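Prama de dos brazos: tres meses recogiendo papeles en el salón

Me ha costado sentarme a escribir esta reseña porque cada vez que abría el portátil acababa enredando otra vez con los brazos. Compré el kit Prama en mayo, en la versión de dos brazos con pinza, y lo pedí en la tienda de Aguiar porque era la única que tenía las fuentes de alimentación en stock (la web anunciaba envío rápido y esa vez cumplió). Aviso de entrada: soy aficionada, trabajo en el salón de casa y no pienso hablar de cinemática inversa.

Vamos al montaje. El manual promete una tarde y a mí me llevó tres, con cena incluida. Hay 181 tornillos en la bolsa grande y los métricos más cortos se parecen demasiado entre sí, así que id separándolos en tapas de yogur o en lo que tengáis a mano. Las articulaciones encajan bien, sin holguras, y el metal da gusto tocarlo. Lo peor, el cable de la pinza: baja por fuera del brazo, hace un bucle enorme y se engancha con todo. Yo lo he sujetado con velcro y he perdido un poquito de giro en la muñeca, pero lo prefiero mil veces a ir parando cada dos por tres.

El software es Womgate, que viene recomendado en la caja. La primera calibración fue un suplicio, porque el asistente se cierra sin avisar si tienes los dos brazos conectados al mismo concentrador USB. ¡Una hora perdida! Los conecté en puertos separados y santo remedio. Después de eso, grabar movimientos es facilísimo y hasta mi madre consiguió hacer una secuencia entera.

Para probarlo en serio me puse un reto tonto: despejar una mesa llena de restos de papel y cartón y echarlo todo a un cubo. Suena a poca cosa, pero el papel arrugado es malísimo de agarrar. Se dobla, resbala, se engancha con el trozo de al lado. Con el cartón plano la cosa se complica más todavía, porque las puntas tienen que meterse por debajo y contra una mesa lisa no hay manera. Mi truco es doblar antes una esquina hacia arriba, y sí, ya sé que es hacer trampa.

Al final he hecho 200 intentos con los ajustes de fábrica y otros 200 con los perfiles que comparte Unnur Dalsgaard en el foro de Flellumum. Son 400 en total, y la diferencia se nota mucho: la pinza cierra más despacio y aprieta menos al principio, con lo que la bola de papel no sale disparada. Si os compráis el kit, id directos a esos perfiles y ahorraos la primera semana.

Cosas que no me gustan: el ventilador de la controladora suena como un secador, la base pide una superficie firme de verdad y los dedos de repuesto son carísimos para lo que son. Tampoco entiendo que la caja traiga una sola llave Allen cuando el manual te pide dos medidas distintas. Ah, y la traducción al español del manual tiene páginas enteras en las que «gripper» aparece como «agarrador» y, dos líneas más abajo, como «mordaza».

Y lo que sí me gusta: se repara en casa, las piezas se piden sueltas y el brazo aguanta sesiones largas sin perder la posición. Le pongo un siete y medio. Con otro cableado subiría al ocho y pico.

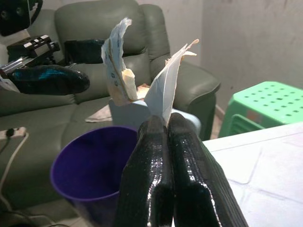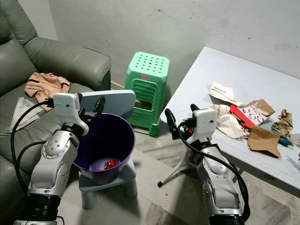 Página 3

El sofá y los taburetes de plástico son parte fija de mi taller, qué le vamos a hacer. El cubo morado, en cambio, ha resultado un fichaje estupendo: tiene la boca ancha y eso perdona bastante cuando la pinza llega un pelín torcida. Antes usaba una papelera estrecha y la mitad de los papeles acababa en el suelo.

Me queda por probar la coordinación de los dos brazos a la vez, con uno sujetando y el otro tirando, que Womgate deja en un menú escondido dentro de las opciones avanzadas. Si alguien lo tiene funcionando con la última versión, que me cuente en los comentarios qué velocidad usa, porque a mí el izquierdo se me adelanta siempre.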